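Notes from the good practice catch-up, November, typed up by me (Quyên Trịnh) because Domingo did the last lot and says it's my turn.

In the room: me, Domingo Rivadeneira, two from the Grunthorpe side, and Rizvi's lot on the speaker for the first half. Brisetti sent apologies and a long email, which I've folded in where it fits.

## 1. Last time's minutes

Agreed, apart from one thing. I'd been put down as "strongly against" the naming rules and I was only mildly against them! Changed. The action on folder names stays open, and yes, it's mine.

## 2. Start and finish positions

This took up most of the meeting. The Skendanura guide says every take starts with both grippers open and clear of everything on the table. Fine, but "clear" isn't defined, and people have been reading it in all sorts of ways. Domingo went through his draft wording and we picked at it for ages.
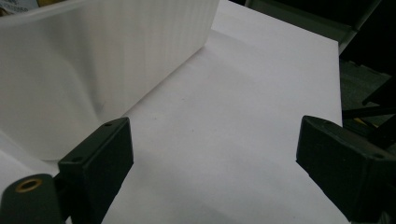
Rizvi wanted a fixed distance written in. I said 30 millimetres from the nearest object, mainly to have a number to argue with, and it stuck. Grunthorpe asked whether that means from the fingertip or from any part of the gripper. Fingertip, we decided, though I can see that one coming back.

We also talked about how long to hold still before the first move. Domingo likes a slow count of two. I think that's too short if you're new to it and still settling your wrists, but I was outvoted, so two it is.

**Agreed:** both jaws fully open, fingertips 30 mm clear, hold for a count of two at the start and again at the end.

## 3. One hand working, one hand waiting

Brisetti's email was mostly on this. Their worry is the idle hand: people put all their attention into the one doing the job, and the other one drifts off or creeps in until it's in the way. I do it myself, I'll admit. Their wording was that the waiting gripper should stay "in a natural ready position", and we had a good ten minutes on what natural means (no two of us agreed).
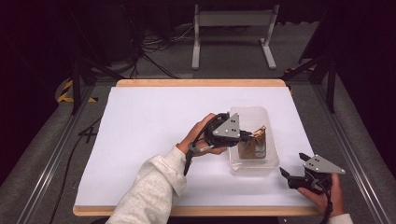 What we settled on is that the waiting gripper stays over the work surface, jaws open, and out of the path of the working one. It can rest low if your arm's tired. It mustn't go behind the working hand, and it mustn't be put down halfway through a take.

Grunthorpe brought up soft packets and pouches as well. With those the rule is to close gently and stop once the thing is held – no squeezing it again to make sure. Domingo would like a separate page on crinkly packaging. I'd like one line. We compromised on a paragraph, which he's writing.

**Agreed:** Brisetti's wording goes in with our changes. I'll email them back.

## 4. Checks before recording

Rizvi dropped off the call around here, so they'll need to read this bit. We had 11 checks on the card and it's too many, people skim it. I proposed cutting it to the ones that have caught something: finger screws tight, finger faces clean, cables free to move, surface clear of bits.
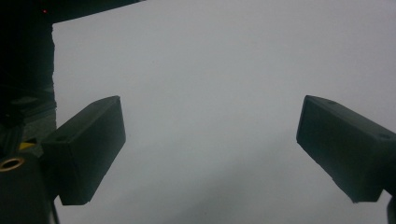
Domingo was keen to keep the open-and-close test, done twice with nothing in the jaws, and I gave in on that because it's quick. Anything marked with hazard tape on the floor stays as a daily check for whoever opens up, and comes off the card.

There was a side chat about whether a failed check means you stop or just make a note. Stop! Loose screw, stop. Mucky finger, wipe it and carry on, no note needed.

**Agreed:** five checks on the new card. Grunthorpe to lay it out and send it round.

## 5. When to throw a take away

We're at 2,263 takes against the new rules and Grunthorpe asked what happens to the ones that don't quite meet them. Domingo's view is that a dropped object is no reason to bin anything, as long as the person carries on sensibly and the drop is marked. I agree with him, for once.

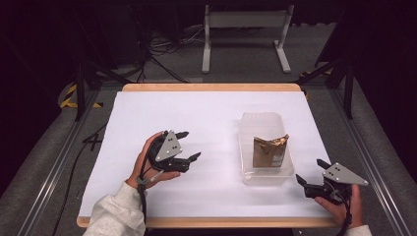 Where we do bin: someone reaches in with a bare hand, a cable snags and pulls the gripper round, or the start position is skipped altogether. If it's only a bit of a short hold at the start, keep it and tag it.

We'll pull 200 takes at random and go through them with the new wording beside us, to see if two people come to the same answer. Domingo and I are doing half each and then swapping. I've asked for biscuits.

## 6. Anything else

Long sleeves came up. Fine if they stay back from the handle, pushed up if they don't. One line in the guide, under clothing.

Grunthorpe would like the next meeting to be shorter. Noted, and seconded by me.

## Actions

- Me: reply to Brisetti, folder names (still), my half of the 200
- Domingo: tidy the section 2 wording, packaging paragraph, his half of the 200
- Grunthorpe: new check card
- Rizvi: read section 4 and shout if unhappy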